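Site visit: the Duninon softgel encapsulation plant
Visit date: 7/7/21

The Duninon plant makes oral softgels under contract. Most of its output is fish oil and vitamin D, but one suite is set aside for essential oil products, and that suite was the purpose of the visit. The group was made up of pharmacists and two primary care physicians. Jacobus Naidoo, the production manager, led the tour. Adalberto Coutinho, head of quality control, took over for the laboratory section.

Receiving and quarantine

Peppermint oil arrives in steel drums under nitrogen. Each drum is given a quarantine label and sampled from the top and the bottom. Naidoo said the bottom sample was added after a drum from a former supplier separated in storage. Material stays in quarantine until the laboratory releases it. On the day of the visit, lot 1695 was waiting for its menthol and menthone results and could not be opened, so the group saw sampling done on a retained drum.

The warehouse is kept cool and dark. Temperature is logged by a Pivow system with a probe at each end of the racking. The trace for the previous week was on the wall and showed one short rise during a delivery, initialed and explained in the margin.

Encapsulation

The suite holds two rotary die machines, both supplied by Onetti. Only one was running. Gelatin, glycerin and water are melted under vacuum, held at 60 degrees Celsius, and cast onto cooled drums to form two ribbons. The ribbons meet between the dies, the fill is injected, and the capsule is sealed and cut in the same movement. The leftover webbing is discarded. Remelting is allowed for some products but the company does not do it with peppermint, as the odor carries over.

Operators pull capsules at set intervals and check fill weight and seam thickness. Seam thickness is measured under a microscope at the line. A thin seam may pass at this point and leak after drying, so the limit is set tighter here than in the finished product specification.

Drying and coating

Capsules go through a tumble dryer and then onto shallow trays in a low-humidity room. The trays are stacked on wheeled racks and turned by hand. Naidoo described this as the slowest part of the process and the one most likely to delay an order.

The enteric coat is applied in a perforated pan. Its function is to keep the capsule intact in the stomach so that the oil is released in the small intestine. Without it, peppermint oil tends to relax the valve at the top of the stomach, and the patient gets heartburn. Coating softgels is harder than coating tablets. The shell is smooth and slightly flexible, and a film that is too brittle will crack when the capsule is handled. A subcoat is sprayed first to help with adhesion. 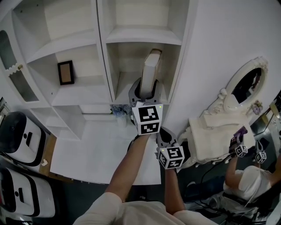 Can an enteric-coated peppermint capsule be taken together with an antacid?
The two should be taken at separate times, as an antacid raises the pH of the stomach and may cause the coating to dissolve too early.

Laboratory

Coutinho had a disintegration test set up for the group. Capsules are placed in a basket and moved up and down in acid for the full test period, then transferred to a buffer at pH 6.8. In acid, no capsule may open or show softening. In buffer, all must open within the limit. The set we watched passed the acid stage. The buffer stage was still under way when we moved on.

Assay of the oil is by gas chromatography. Menthol, menthone and menthyl acetate are reported individually, and pulegone has an upper limit on account of its effect on the liver. Coutinho showed chromatograms from 3 suppliers side by side. The differences were easy to see even at low magnification, mainly in the menthofuran peak, which he linked to harvest time.

Stability samples are held in climate cabinets and pulled on a fixed schedule. One of the physicians asked whether the coating weakens with age. Coutinho replied that it may, and that acid resistance is tested at every pull for that reason. He would not discuss results for individual customers.

Discussion

The closing session lasted less than an hour. Most questions were about labeling. Under the Manalastas brand, the one peppermint product the plant was able to name, the carton states the oil content per capsule and tells the user to swallow it whole. It does not mention antacids. Naidoo said the wording belongs to the brand owner but that he would pass the comment on.

A question about lavender and caraway oils was answered briefly. Both have been run at pilot scale in size 8 oval capsules, and neither is in routine production. A second group visit is planned for September, when the other encapsulation machine should be back in service after a change of dies. Visitors should bring closed shoes. Beard covers are supplied at the door.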